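Football Coaching, Spring Term
Week 2 handout: The throw-in, and why you should love it

Welcome back! Last week we did corners, and everybody had an opinion on corners. This week is the throw-in, the most common restart in most of the matches you'll ever coach and the one that gets the least time on the training ground. I could talk about throw-ins all day (those of you who had me in the autumn know this already), so I've tried to keep the notes shorter than the lecture.

1. What the law gives you

Read Law 15 before the seminar. It's short. The parts we need:

The thrower faces the field, has part of each foot on the touchline or on the ground outside it, and delivers the ball with both hands from behind and over the head.
Opponents must be at least two metres from the point where the throw is taken.
You can't be offside if you receive the ball directly from a throw. Underline this one!
You can't score directly. Into their goal it's a goal kick, into your own it's a corner.
The thrower can't touch the ball again until somebody else has.

Look at that offside line again. A forward can stand right behind the full back, and the moment the ball goes dead the defending side has to deal with him. Hardly any youth team I watch makes use of it.
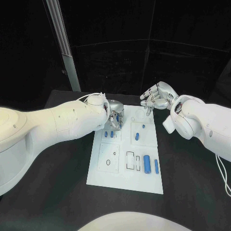 Two arms, one board, and a small blue cylinder held upright.

2. The problem

The side taking the throw is a player short on the pitch while the ball is in the air. Add the touchline, which closes off half of the options, and you can see why a throw under pressure so often ends up as a scramble. The usual answer is to hurl it down the line towards the tallest player and hope. Sometimes that's fine. If you're winning with a minute left, go ahead. As a habit it gives the ball away again and again.

Our match log from the Hamard Town first team covers 22 league games and 555 of their own throws. For each one we wrote down where it was taken, whether the receiver was marked, the direction (back, square or forward), and who had the ball five seconds later. You'll work on the full log in the seminar, so I won't spoil it, but have a good look at the backward throws in the middle third before you turn up.

3. Three zones

Own third. Safety first, but safe doesn't have to mean long. The goalkeeper is often free and can take a throw-in on the chest or with the foot. Remember that the keeper may not handle a ball thrown directly by a team-mate. Every season I see an indirect free kick given for it.

Middle third. Here we want to keep the ball and get it away from the line. The throw to feet and straight back to the thrower is lovely when the thrower steps in quickly, and a waste when they stand and admire it. Coach the step!

Final third. Now the fun starts. Long throw, short throw with a cross to follow, or the decoy run that drags a marker out of the box.

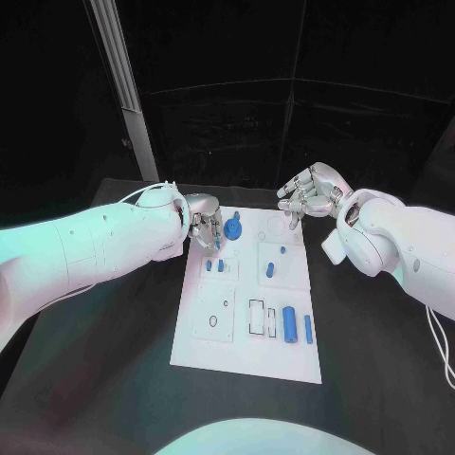 Notes: Horațiu Husar
Coaching and Performance, 13/01/2020

4. Case study: Tanamik Rovers v Hamard Town, October

A cup tie at Cunderex Park, in front of a crowd of 2,000, level at the break. Tanamik had a full back, Fehr, with a huge throw, and for the whole first half he launched everything into the box. Hamard cleared nearly all of it. They had put their best header of the ball at the near post and left him there.

After half-time Tanamik changed one thing. Fehr still dried the ball on his shirt, still took his long run-up, and Hamard still dropped every player they had towards the six-yard box. Then he stopped and rolled it over his head to a midfielder standing completely alone at the corner of the area. Cross, header, goal. Wonderful stuff! They did it again on 90 minutes and won a penalty.

Things to discuss in your groups:
How much of that goal was made in the first half?
Who should have gone out to the spare midfielder, and who should have told them?
Would you have kept the near-post player where he was?

5. On the grass

Session plan for the practical. Bring boots, the top pitch is soft at the moment.

Warm-up: pairs, throw and volley back, swapping sides so that everyone throws from both touchlines.
Practice A: four against four in a channel beside the line, plus a thrower. A point for getting the ball out of the channel on the far side. Let it run for a while before you stop it.
Practice B: the same with a forward who starts behind the last defender. Watch how the defenders' body shape changes.
Game: full-size halves, normal rules, except that every restart is a throw-in, corners and goal kicks included. It's chaos for the first few minutes and then it gets really good.

Coaching points: move late, move at different times from each other, show for the ball at an angle, and throw to the foot that lets the receiver turn. Keep your voice down during the game and let the players sort the marking out themselves.

6. For next week

Watch one full match at any level, live if you can, and log every throw-in for one team using the sheet from the course page. Pick a single throw you thought was poor and draw two other options for it. Hand drawings are fine. Bring them to the seminar and we'll pin them all up on the wall before we start on goal kicks.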